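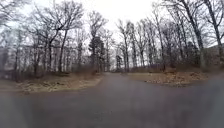 March 24, 2026
Mail and samples cart, Idville site, back road

Route work only. Cart on the long road between the lab block and receiving, Iraklis on foot with the stop button, me at the desk with the laptop and the bad chair.

The edge finder is happy in the middle of the road and nervous at both sides. No paint out there and no curb, so all it has to go on is where the asphalt quits and the grass starts. On the left that's easy. Tan grass against dark pavement, a five-year-old could colour it in. On the right the leaves trail out onto the asphalt and the cart can't decide whether a leaf is road. It treats a thin scatter as road and a thick patch as lawn, and in between it slows down and thinks, much as I do. It stopped twice there this morning. Both times Iraklis said "go on" to it, out loud, before pressing resume. I've asked him to stop doing that when visitors are around.

The road also gets wider as you come toward us, at least on the leafy side, and the cart follows the edge out like it's being paid by the metre. Pulled the offset in and told it to hold to the left edge for that stretch. Better. Chrysanthi wants it in the route file and not in the code, and she's right, so it's in the code for now with a note saying she's right.

Light was flat all day, white sky, no shadows. Lovely for us and no use at all for finding out about shadows. February's notes say the trunks threw bars across the road on the clear days and the cart braked for every one of them. The fix for that is still untested. Trees still bare, so when it does clear we should get plenty of bars. Somebody please look out a window in the morning.

Things that aren't about the road

Elif Naz came by at lunch with the revised duties sheet from Bradia. For anyone reading this later: Bradia employs the drivers, we only employ the problem. The sheet says the two delivery positions become "cart attendants" on the days the cart runs. I read the list. The attendant loads the cart, unloads the cart, walks behind the cart, frees the cart, and signs for what the cart carried. Iraklis read it over my shoulder and said he used to do all that and get to sit down.

He has a point that ought to go somewhere more official than this book. In the van the run was short and he was inside with the heater on. With the cart he's on foot the whole way at the cart's pace, which is slower than his own. Pintér's brochure has it "freeing staff for higher-value tasks". So far the higher-value task is walking. I'd like us to stop saying the run is automated until the attendant is allowed to stay at one end of it.

What has changed, as far as I can tell from sitting near it:

Receiving now gets samples at fixed times. Chrysoula likes this a lot. She used to get them whenever the van was full or Iraklis felt like a coffee, and now she can plan the fridge.

The lab people have stopped hitching a ride. I had no idea how many of them did. The van was apparently how half the upstairs got to the cafeteria when it rained, and it was also how news got around. Iraklis heard about the freezer alarm in February before maintenance did, from somebody in the passenger seat. The cart doesn't have a passenger seat.

Odd items have nowhere to go. The lockers take boxes. They don't take a curtain rail, a birthday cake or a coat someone left in the other building, all of which used to ride up front. The cake went by hand. Please don't put that down as a cart failure, Wastisora's form already has enough boxes ticked.

The log answers questions that used to be settled by asking him. I'm less sure about this one. It's handy when a sample goes missing. It also records every pause with a time beside it, and Elif Naz asked me, carefully, who reads that. I said I do. She asked who else could. I said I'd find out, and I haven't yet. Until we know, I've turned off the attendant name field. It was never needed for route work, it was just on when the thing came out of the crate.

Numbers, because Chrysanthi will ask

6 passes up, 6 back. 2 stops, both on the leaf side, both outbound before the offset change. None after. Speed cap left at the walking setting. 7 log entries flagged "edge uncertain", and I went through them with Iraklis at the end of the day. He could tell me what was on the ground for every one without looking at the playback. The model gave the leafy edge near 100 per cent confidence the whole time it was being uncertain about it, so that score isn't measuring what we thought.

Tried asking Iraklis how he knows where the road ends when it's covered over. He said he just doesn't drive on the soft bit. I've written that on the board under Requirements.

To do

- Move the offset to the route file (yes, Chrysanthi).
- Find out who can open the log, in writing, from Pintér and from Wastisora. Tell Elif Naz before telling anyone else.
- Rake a test strip on the right side and leave the rest, then compare. Ask grounds first this time.
- Shadow run on the next clear morning.
- Boots for Iraklis. Bradia says it's equipment and so ours, and purchasing says it's clothing and so Bradia's. I'll put it through as a cart accessory.

Cart on charge, key in the drawer. Left rear tyre looks low again, pump is in the van.

I. Bakalis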